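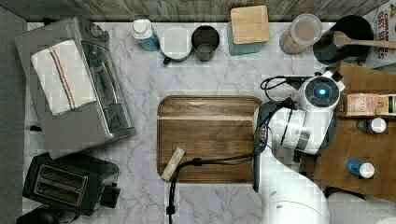

*The counter from overhead, with the arm on the right.*

**Planner keeps finding obstacles that aren't there after the wrist camera moves**

Hi everyone, and thanks in advance to anybody patient enough to read all of this! I'm running Futora for planning on a kitchen setup, with Hestent doing the depth fusion, and for the most part I've been very happy with the pair of them. I can plan to a pose over the cutting board and get a nice short path nearly every time. The trouble starts once I switch on the wrist camera as a second source. Within a few moves the voxel map grows lumps floating over the counter, and then the planner either takes a silly detour or gives up with "start state in collision".

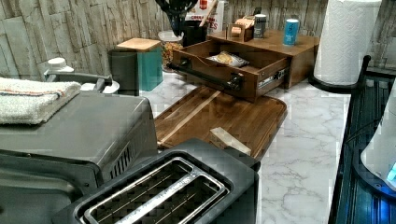

I've already redone the hand-eye calibration twice, and the second result agreed with the first, so I don't think the transform is badly wrong. If I clear the map and hold the arm still, everything looks lovely. If I jog the wrist slowly, it mostly stays that way. A normal-speed move brings the lumps right back, and they seem to trail the direction of travel. Voxel size is the default, and self-filtering is on. Is there a setting I've missed, or should I just give up on the wrist camera? I'd hate to, as the fixed views can't see down into the boxes.

– **mapleandsolder**, Trudville

---

**slowjoint**

Please don't give up on it! Lumps that trail the motion nearly always mean your images and your joint states don't agree about what time it is. I had the same thing for most of June and blamed my calibration the whole while (I must have printed every checkerboard on the internet). My wrist images were being stamped when they arrived at the computer, and they were 70 ms old by then. At normal speed that's plenty to smear a box rim into the space beside it.

Look for `stamp_source` in your camera driver config. If it says `arrival`, change it to `capture`, and make sure both clocks are synced. If your driver can't do that, put a fixed offset in and tune it by sweeping the wrist back and forth over one sharp edge until the edge stops doubling up.

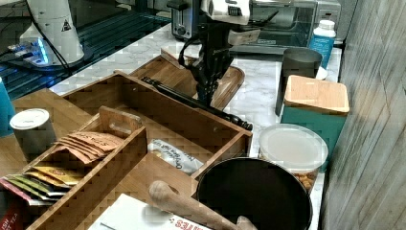
The other thing I'd check is the self-filter, because it usually only knows about the links in your robot model. Cables aren't in there, so a loop near the wrist gets fused in as a real object, and it leaves a little trail of itself wherever you go. I wrapped a padded capsule around the last link and told the filter to ignore anything inside it. You do lose a bit of close-up detail between the fingers, but I've been able to live with that.

---

**grumpy_octree**

Make the voxels bigger. Fixed mine.

---

**pantrybot**

Slowjoint's advice is good and I'd do that first. Bigger voxels will hide the lumps for a while, but then you can't get the fingers inside a narrow box, so I'd leave the size alone if you can.

What I'd add is a speed gate. Motion blur is a separate problem from the timestamps, and no offset will clean it up. On our Zoëga bench we skip fusion whenever the wrist is moving faster than a threshold, and we only take depth at the ends of moves. It's a small callback, 17 lines with the comments, and it made a bigger difference for us than anything else we tried. I'd save out some wrist images during a normal move and page through them, because you may find that half of what you're feeding in is mush.
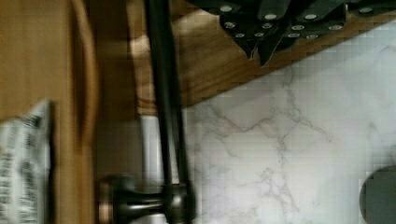

*Wrist view: the knife handles are fairly sharp, the label and the rod are smeared.*

Once the gate is in, turn the decay time down a little too, so whatever does slip through fades before the next plan. Don't go too low, though, or the planner will forget about the things it can't currently see and cheerfully route the elbow through them.

---

**mapleandsolder**

Oh my goodness, it was set to `arrival`. I've changed it and the worst of the lumps are gone already – thank you both so much! There's still some fuzz close to the gripper, so the capsule is next, and I'll try the speed gate over the weekend.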